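Tollum Lockbox for Listing Agents and Owners

Sold by Trulora Property Supply
In stock, ships in 6 business days

I've been selling houses for a good long while now, and I started this little supply shop on the side (my husband calls it the garage empire) after I got fed up with bad lockboxes. Frozen dials, shackles that wouldn't go over a fat door handle, you name it. The Tollum is the one I use on my own listings and the one I keep reordering, so let me tell you why I like it!

It's a push-button box, four-digit code, and you set the code yourself. No app, no monthly fee, no Bluetooth that quits on you while your buyers stand on the porch in the rain. The inside is deep enough for a couple of house keys plus one of those chunky mailbox keys, and if you take the ring off you can usually squeeze in a gate fob too. The shackle has a rubber sleeve so it won't chew up the finish on a nice front door, and there's a weather cover over the buttons that flips down. Please flip it down. I find them hanging open all the time.

Changing the code takes a minute once you've done it before. Open the box, slide the little lever on the back of the door, punch in the new code, slide it back. Try the new code three times with the door still open before you close it up. Ask me how I learned that one.

My old office partner Peiyu Song puts hers on the gas meter pipe or a side railing instead of the front door, and I've come around to that for vacant places. It's a lot less obvious to somebody driving by. If you're in a condo building, call the manager first, as plenty of them have a rule about where boxes can go and they will cut yours off without a phone call.
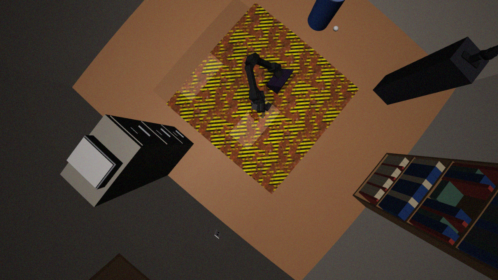
Can I use the same box for a rental after the house comes off the market?
Sure, lots of my customers do. Clear out the old code, set a fresh one for each new tenant or cleaner, and you're good to go.

What comes in the package: the lockbox, the rubber sleeve already on, two blank key tags and a folded instruction sheet. The wall-mount version (same box, no shackle, screws included) is a separate item, so check which one is in your cart.

Price is $50 each. Buy 9 or more and I'll take something off, just email me before you order because the website can't do it automatically yet. Teams that want their name on the front can get a printed label, and Xiaoyan Fang handles those. Send her your logo as a big clear file, please, not a screenshot of your business card.

One gripe, to be fair. The buttons are small. If you wear winter gloves you'll be taking them off, and one of my sellers with arthritis really didn't care for it. For her I switched to the Skorkari dial box, which I also carry.

Returns are fine within the month if the box hasn't been used outside. If you lock yourself out, call the shop and we'll talk it through, but I can't look up your code, I never had it!

Related items: Skorkari dial lockbox, wall-mount Tollum, key tags (bag of 50), open house sign stakes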